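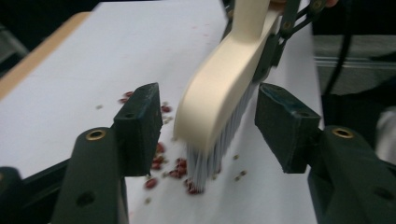

Pinzas manuales: los dedos no cierran paralelos y las almohadillas se gastan por los bordes

Publicado por Biljana Vasić en Mantenimiento y ajuste

Hola a todos, y gracias de antemano por la paciencia, que me enrollo mucho. Llevo desde octubre al cuidado de un par de pinzas manuales, de las de dedos verde oscuro con casquillo de color latón en cada brazo y almohadilla rectangular atornillada en la punta. Las usamos en pareja sobre una mesa blanca: con una se sujeta un cepillo de mano de color crema y se barren alubias rojas mezcladas con unas semillas mucho más pequeñas, y la otra queda abierta delante.

Mi problema es doble. Primero, las almohadillas tienen zonas más claras en los bordes, como rozadas, y no sé si eso ya es motivo para cambiarlas. Segundo, al cerrar, la derecha llega antes que la izquierda y el mango del cepillo se me gira un poco en la mano (bueno, en la pinza). El contador del cuaderno va por 2.827 cierres desde el último ajuste. ¿Por dónde empezaríais? Y ya que estoy, ¿con qué limpiáis la mesa? Las alubias me dejan unas manchitas rosadas que luego me da apuro ver ahí.

Costel Softić

Cambia las almohadillas y listo. A mí me pasaba igual con las de Skolum y con unas nuevas se arregló.

Mirsad Mladenović

¡Hola, Biljana! Yo no correría tanto a cambiar piezas. Unos bordes algo claros, si la cara de agarre sigue plana, son desgaste normal y pueden aguantar una buena temporada. Pasa la uña por la cara interior: si notas escalón, fuera; si no notas nada, déjalas en paz.

Lo de que un dedo llegue antes me suena bastante más a holgura en el casquillo. Te cuento cómo lo hago yo, que tengo la mesa de Derdale llena de estos cacharros y ya me sale casi con los ojos cerrados. Abre la pinza del todo, sujeta el cuerpo y mueve cada brazo de lado con dos dedos, sin fuerza. El que baile es el culpable. Desmonta ese pasador, limpia el casquillo por dentro con un bastoncillo seco (no sabes la de polvillo que sueltan las legumbres) y vuelve a montar apretando poco a poco, abriendo y cerrando entre vuelta y vuelta. Cuando empiece a ir duro, afloja un pelín y ahí se queda. Después centra las almohadillas cerrándolas sobre una galga o un taco bien recto, y solo entonces aprietas sus tornillos. Yo repaso la holgura cada 300 cierres, que ya sé que es de maniático, pero me ahorra disgustos.

Para las manchas, paño húmedo con una gota de jabón neutro y secar enseguida. Nada de estropajo, que la superficie se raya y luego agarra más color todavía. ¡Ya nos contarás!

Rok Perić

De acuerdo con Mirsad en casi todo. Añado que mires también la pinza que lleva el cepillo, sobre todo los pivotes de las bielas, porque si ahí hay juego el mango gira aunque las almohadillas estén perfectas. En la mía era un tornillito flojo y me volví loco una tarde entera con los dedos.

Biljana Vasić

Pues era el casquillo derecho, que bailaba una barbaridad. Limpio y apretado, ya cierran a la vez. Las almohadillas las dejo como están de momento. ¡Mil gracias a los tres! Mañana miro los pivotes de la otra, Rok.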